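Print this page | E-mail this page

Tabletop and Small Items Check – Stusville Play Kitchen Room
8 January 2025
By Kamarul Sinaga

Happy new year, everyone! First check of the year, and I had a great time doing it. I went through the whole sheet in one go with the door propped open and the good lamp on. Marks are OK, FIX or WATCH, and my comments follow each line. Please add your own at the bottom of the paper copy.

TABLES AND SURFACES

1. Tabletops wiped, no sticky patches – OK
The white tops show every crumb, and I have come to love them for it. Wipe toward you, then look across the surface from low down.

2. Edges and corners smooth – OK
Ran a hand along all of them. The long table had a rough spot in April and the sanding has held up beautifully.

3. Table stands level – FIX
The one by the window rocks. I folded some card under the leg for now. Needs a proper foot. Majimbun sells the screw-in kind.

4. Specks and dark spots looked at up close – WATCH
If it lifts off, bin it. If it doesn't, write down where it is so the next person can compare.

SMALL ITEMS

5. Everything small goes through the size tube – WATCH
This is the big one for us. Little round red pieces are the first things I go after, as they roll to the edge of a table and then they're on the floor, and a toddler will find one before you do. Anything that drops all the way into the tube moves to the older kids' shelf, no debate.

6. Lids and caps kept with what they belong to – FIX
We have more lids than things to put them on! Loose flat lids get stepped on and crack. If you can't find the match by the end of the session, put the lid in the odds box.

7. Bottles: cap on tight, label not peeling – WATCH
Give each cap a good twist. Check the label all the way around, too, because a lifted corner is very tempting to pick at and then it goes in a mouth. Real food bottles and play ones should not share a shelf.

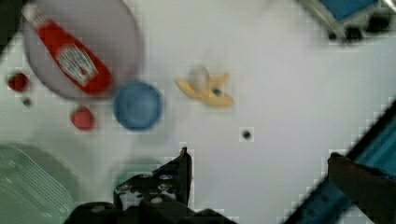

Wahyudi Chin wrote on the paper copy that the ketchup ought to have its own line on the sheet, separate from the other bottles, and that a plate is a fine place to lay it down but a poor place to leave it when the room closes. Wahyudi also asked whether red fruit could be sorted before the plates go out. Yes to both! I have added line 8 and will try the sorting at the next check.

8. Ketchup and other sauce bottles put away at close – new line, no mark yet
Top shelf, standing up, cap end up.

9. Plates: no chips, no cracks, rims clean – OK
Pale plates on a white table are easy to miss, so run a finger around the rim as well as looking. I turned over all 22 in the cupboard and every one passed. Very pleased with that.

10. Hollow plastic toys – WATCH
Any toy with a hole in it can hold water. Squeeze or shake it over the sink, and if something dark comes out, it goes. The Cuvora set dries fast if you leave it hole side down on a towel. I tried it overnight and it worked like a charm.

11. Slotted containers and baskets – OK
Poke a finger at the slots, gently, and feel for snapped ribs. Rinse from the outside in. Crumbs love those corners.

STORAGE AND FLOOR

12. Bins labeled and not overfilled – FIX
The fruit bin is packed so full that the top layer slides off when you pull it out. We own over 100 pieces of play food now (a lovely problem to have). I'd like to split it into 2 bins. Ivovow ones stack well.

13. Floor under and behind the tables swept – OK
Flashlight helps. Found a spoon and half a crayon.

TO DO BEFORE THE NEXT CHECK

Foot for the window table – Kamarul
Second fruit bin, with a label – Wahyudi
Empty the odds box and match what can be matched – whoever gets there first
Reprint the sheet with line 8 on it

Thanks for keeping the pens with the clipboard this time. It made the whole thing go faster.

Questions about this sheet: ask at the Stusville front desk
© 2025 Stusville Play Kitchen Room | Contact | Back to top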